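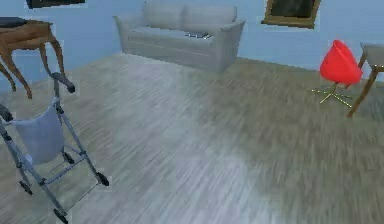

Simulierte Wohnräume (Greifervergleich)

Als simulierten Wohnraum bezeichnet man in der Servicerobotik eine gerechnete Wohnung, in der Arme, Greifer und Kameras gegeneinander antreten, bevor man echte Möbel zerkratzt. Ich betreue diesen Eintrag seit dem Dezember, in dem wir mit Wivia angefangen haben, und bin entsprechend parteiisch!

Aufbau. Ein Raum besteht aus Dielenboden, Wänden und Möbeln, also Sofa, Tischen, Drehstuhl, dazu gern etwas Sperriges wie ein zusammengeklappter Rollator. Flache dunkle Gegenstände auf Polster oder Tischplatte sind bei uns die beliebtesten Greifziele – und die gemeinsten, denn ein Parallelgreifer kommt schlecht drunter.

Vergleich. Margit Jakab ließ den Zweifinger Nesura und den Sauger Tan je 300 Versuche machen, mit 20 Startpositionen der Kamera. Der Sauger lag auf glatten Flächen vorn, an dünnen Rohren war er (na ja) hoffnungslos. Ein Durchlauf dauert rund 30 Sekunden, mit dem Regler Zaseck etwas länger.

Grenzen. Verwaschene Bodentexturen bringen die Tiefenschätzung durcheinander, und Stoff verhält sich im Rechner viel zu brav. Ottó Győri rechnet gerade an weicheren Kissen.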